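Post 1
Sorting small loose items off the play table, 23/07/2025. One pink tub, one printed cloth, no labels yet. Rule: everything goes in the tub first and gets sorted second. 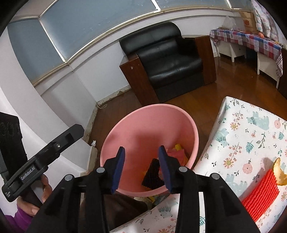 Pink tub next to the animal-print cloth.

Post 2
Packaging goes in the same way. Foam netting, wrappers and thin bags weigh almost nothing but fill a tub fast – flatten them before the final sort.

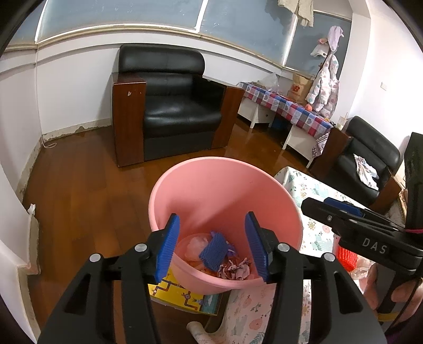 Post 3: Toys
Red building bricks stay together. Small odd pieces go in a 2-liter box from Serberg, lid on. Larger toys can stay in the tub.
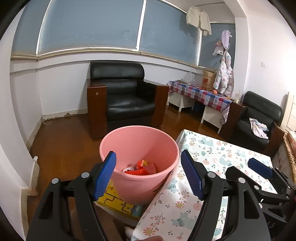 Leidy Tello: Do you wash the bricks before boxing them? Mine go in a mesh bag, 16 at a time.

Post 4
Yes, lukewarm water and dish soap. Air-dry overnight, then box.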